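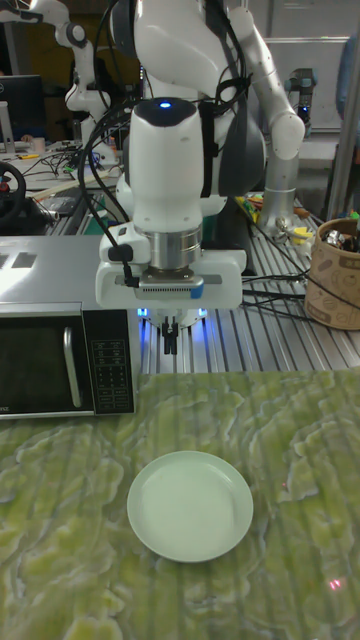
Figure 3. Round plate, pale mint green, on the marbled tabletop. Microwave at left.

By Bouchra Hamdy, July
2 comments 16 shares

3.2 Tableware and surface

Plates were picked for low contrast with the table. Pale green on green and cream, hard case on purpose. Raters at the Laskowska site marked the rim edge by hand, seven plates per sitting. Most errors fell where the swirls run close to the rim, see Fig. 3. Shallow rims did worse than deep bowls, wich we expected from the Dridus trials. Microwave stays at the back edge of the table, door closed between sittings. Plain white plates are treated seperately in 3.3.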